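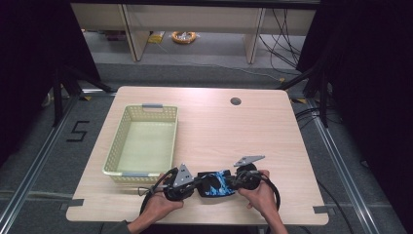 La cesta vacía manda
Imprimir | Enviar por e-mail
203 veces compartido - 6 comentarios

Vaciar primero. Todo. Luego ya se verá. Es la única regla que me ha funcionado en casa, y la aprendí tarde, en mayo, con la mudanza a medio hacer y las cajas hasta el techo del pasillo.

La cesta de plástico calado es el objeto menos glamuroso del hogar. Rectangular, dos asas, agujeritos por los lados. Nadie la enseña a las visitas. Y sin embargo en dos semanas de pruebas, con cajas de cartón, bandejas y bolsas de tela compitiendo por el mismo estante, la que seguía en uso era ella. El cartón se comba. La bolsa se cae. La bandeja acaba siendo un sitio donde dejar las llaves y el correo.

El método, deprisa. Mesa despejada, cesta encima, a un lado. No en el suelo: en el suelo se convierte en papelera. A la altura de las manos se llena con más cuidado - y se ve lo que se mete. Se vacía un cajón entero sobre la otra mitad de la mesa y solo vuelve a la cesta lo que tiene sitio asignado. Lo demás espera. Si espera 2 días, fuera de la habitación.

Los colores. Hay quien compra una cesta de cada color y asigna. Lo intenté. Al tercer cajón ya no recordaba si el verde era costura o pilas. Mejor un tono claro para todas, que el fondo se vea bien y un botón suelto no se pierda. Los tonos oscuros esconden la pelusa, sí, y también los tornillos.

El fondo importa mas de lo que parece. Liso si van a ir cosas pequeñas: clips, gomas, las piezas de un juego. Con rejilla también abajo si es para el baño o para verdura sin lavar. Lados calados siempre, se sabe lo que hay sin bajarla del estante.

Las asas. En Otosholm venden un modelo con asas en los lados cortos, de otro color, y es el que más ha aguantado de los que tengo. Finex lo hace con el asa en los lados largos: cómodo en la mesa, imposible en un armario estrecho, los nudillos pegan en la balda. La de Živković no tiene asas, solo un reborde. Bonita. Resbala.

Y la mesa, que nadie mete en la cuenta. Esquinas redondeadas si se va a trabajar de pie y con prisa, la cadera lo agradece. Un pasacables, si lo trae, cerca del borde del fondo o de un lado, no en medio, que por ahí se cuelan los lápices. Y si la mesa se mueve cada vez que se apoya alguien, un trozo de cinta para marcar dónde va y se acabó la discusión.

Lo que no haría otra vez: comprar antes de medir. Pedí un lote de Fukholm y el armario tenía dos centímetros menos de fondo. La puerta se quedó entreabierta todo el verano. Ahora mido la balda, mido la cesta con las asas incluídas y apunto las dos cosas en el mismo papel, pegado por dentro de la puerta.

Imprimir | Enviar por e-mail
Compartir (203) | Comentar (6)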